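Workshop notebook, Lotstead Conservation Workshop
December, entry begun 9.15 am
Re: Pugh ledgers, paste trials and relining of boards

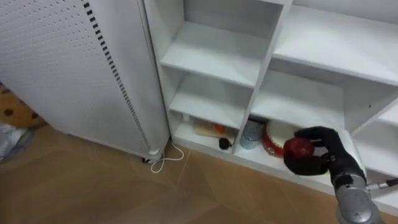

Wheat starch paste was prepared at the usual ratio and left to stand for 30 minutes before cooking. The first batch was discarded, as it had caught on the base of the pan and the colour was not acceptable for use near pale endpapers. The second batch was sieved 2 times and stored in the covered jar. Colleagues are asked to label the jar with the hour of preparation, which was omitted last month.

Ledger 77 of the Pugh deposit has been collated. The sewing is sound through the first half of the volume and broken thereafter. The spine lining is a coarse brown paper, heavily degraded, and was removed under a poultice. Grey residue remains along the joints. It has been left in place for the present, as further moisture would put the ink at risk.

Spot tests on the ink: black stable, red unstable. The red rulings moved slightly on the blotter and no aqueous treatment of the text leaves will be attempted.

Two repair tissues were compared on offcuts. The Sorirel tissue gave a cleaner edge when water-torn but cockled on drying. The heavier stock from Florkotano dried flat, although its tone is too warm for these leaves - it may be toned with dilute acrylic if the client agrees to the additional hours. A decision is needed before the new year closure.

Boards: the lower board of ledger 77 is delaminated at the fore-edge corner. Paste was introduced with a spatula and the corner placed between silicone release paper and blotter under weight. Not to be disturbed before tomorrow morning.

Stock: 200 sheets of blotter received, stored flat in the plan press. Linen thread is low in the finer gauge. The humidity logger in the store requires a new battery.

3.40 pm. Blotters changed on the lower board. Slight lift still present at the corner, so the heavier weight was substituted.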